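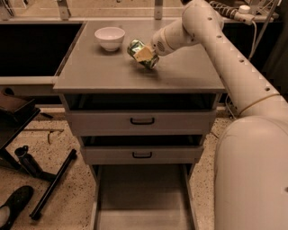

Gripper Trials, Part 2: Pads
Freya Sedgwick and Maribel Restrepo

Our proposal said the Uledora pads would be better than the Ragab pads "in all cases." We wrote that in October, before we had tried any cases.

Each pad set got 10 lifts per object at the same closing force. On the bowl there was little to choose between them. The crumpled can was harder. Ragab held it 7 times and Uledora 4, mostly because the stiffer pad meets a dent and slides off it. Maribel would like it recorded that she preferred Ragab all along. Freya has the emails.

Next we repeat the can lifts at lower force, with fresh cans.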